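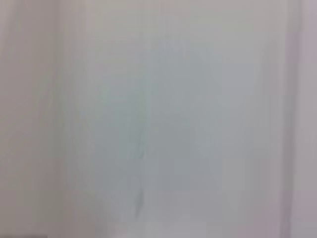 Ondis is a ferry operator that runs two routes between the port of Clomer and the island of Mandotura. For this project we looked at how well its timetable matches the way island residents travel in July. The company sells most tickets at the quay, so we worked from its printed timetable and from our own notes at the landing. On hazy mornings the far shore shows only as pale vertical bands fading into each other, a cool bluish gray in the middle and a warmer pinkish gray to the left, and sailings then tend to leave late. We recorded each delay in minutes against the printed time.

The larger ferry, the Ogura, takes 117 passengers and carries cars on the lower deck. The smaller one is for foot passengers only. Mandotura has 3000 residents, and many of them cross for work, school or shopping. The first boat gets in after the school bus has left Clomer, so students either wait for the next bus or walk. Shoppers have the opposite problem - the last afternoon boat leaves before most of them are done. People bring their groceries on board by hand, in bags or in a woven basket with an open top, and there is no rack for them on the passenger deck.
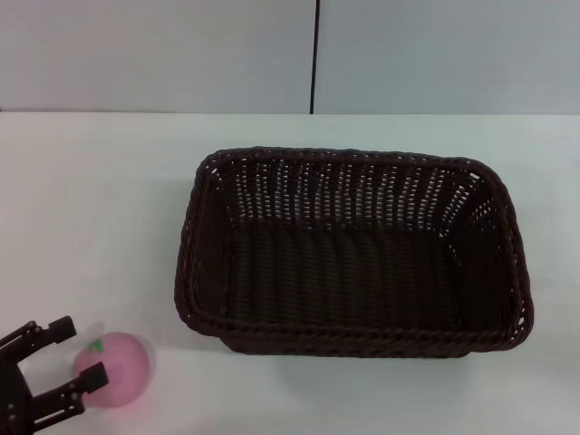
Recommendations
Move the first sailing earlier on school days. Add a luggage rack near the stairs on the Ogura. Post delays at both landings - at present they are only posted in Clomer.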